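1/9/19, props room, back bay

Carried on with the toy fruit and the bags. Ye-rin wants the play-shop boxes sorted before the Skullell people come to collect, and the yellow stuff had spread into every bin we own.

White basket, white carrier bags, bananas. Floor of the back bay used as the work area.
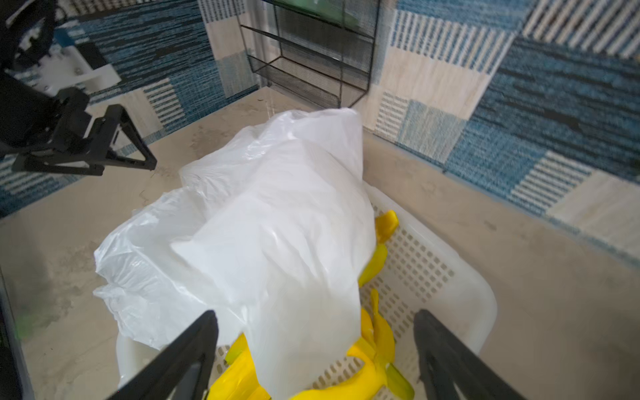
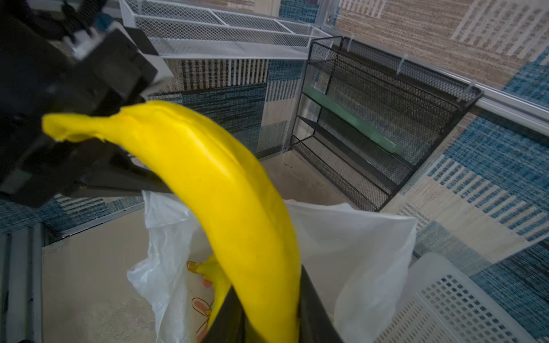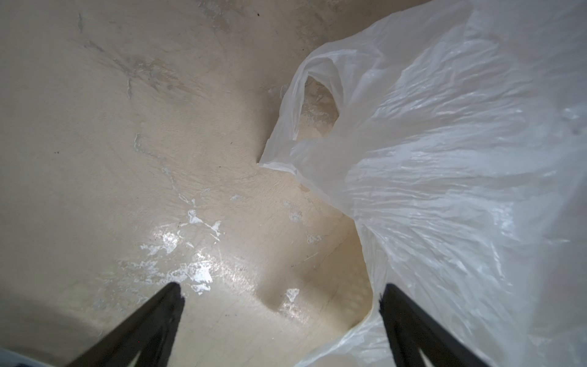

The bags are the slow part. The film clings to itself and the two sides of the mouth have to be rubbed apart before anything will go in. Once a bag has been used a few times it goes soft and won't hold open on its own. Folding the top over to make a cuff helps for a while. Éabha tried hanging one by the handles from two hooks and said it was easier to load that way, but the bottom swings. Not decided.

Bananas go in flat, stem ends together, or they ride up over the rim. The big ones first. Anything cracked or sticky goes in the tub under the sink for washing, do not put it back with the clean ones.

We have one pack of 100 bags left on the shelf in the store. Deirdre ordered more from Ivanness on order 3629 and it is still open. They sent the wrong size in April (too short in the handle, all creased at the seam), so please check the label before signing. The old delivery note is in the blue folder if anyone needs to compare.

Stock line for the fruit is 562 in the book. I have left it as it is until Róisín has looked at it. The book still lists the lemons and the grapes together and they ought to be separate.

Floor in the bay needs a proper mop. The marks don't come up with a dry cloth. I asked Niamh if we can have the long-handled one from upstairs and she says yes, any afternoon, bring it back rinsed.

To do:
Split lemons and grapes in the book (Róisín)
Chase Ivanness on 3629 (Deirdre)
Try the 2 hooks again, further apart (Éabha)
New labels for the baskets, the tape ones keep peeling
Ask Ye-rin whether Skullell want the fruit bagged by kind or mixed

If mixed, I can start filling tomorrow morning. If by kind, I need another basket.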